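Old Office Computers Find a Second Desk in Zendcombe

By Staff Writer
2 May 2018
Print | E-mail | 14 shares | 3 comments

Manaia Tawhiri started fixing computers in the back of a shoe store. The store was her uncle's, and the back room had a bench, one outlet and no heat. She now rents a unit of her own on Orow Street in Zendcombe, where she takes in desktops that offices are throwing out and sells them to families and small businesses.

"I didn't have a plan," she said. "A law firm in town was getting rid of 16 machines and asked if I wanted them. I said yes before I thought about where I'd put them."

She kept two for parts and sold the rest within a month. The first buyer was a retired bus driver who wanted to write letters to his sister. He still comes in when his printer stops working.

Most of her stock comes from companies that replace everything at once, whether the old machines are failing or not. Tawhiri pays a flat price per unit and wipes every drive before she does anything else. She gives the company a signed list of the drives when she's done.

"That list is what they're paying attention to," she said. "The computer is junk to them. They want to know where the files went." 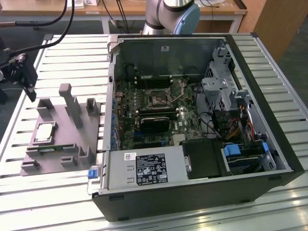

The work is slower than people expect, she said. Dust is the usual problem, then memory that has worked loose, then power supplies. She likes business desktops over home models because the parts come out without a fight and the same model turns up again and again.

"If I have a dead one and it's the same as a live one, I've got a parts shelf," she said. "With home computers, every one is different. I can lose a whole afternoon looking for a bracket."

Finished machines sell for $100, with a keyboard and mouse. She has been asked to raise the price and has thought about it. Rent went up last July, and the recycling hauler now charges her for monitors – he used to take them free.

She doesn't take laptops. Batteries worry her, and the hinges are usually broken. She sends those customers to Fairweather Repair, on the other side of the bridge.

Her own first computer was bought in 2000, secondhand, from a neighbor who was moving. It had a cracked case and a game she never managed to finish. Her mother set it up in the kitchen, and everyone had to be off it by dinner.

Tawhiri would like to hire someone for the front counter so she can stay at the bench. She has talked to two people so far. One wanted evenings only, and the other has not called back.

The shop is closed for stocktaking until the end of the week.

3 comments | Share | E-mail this story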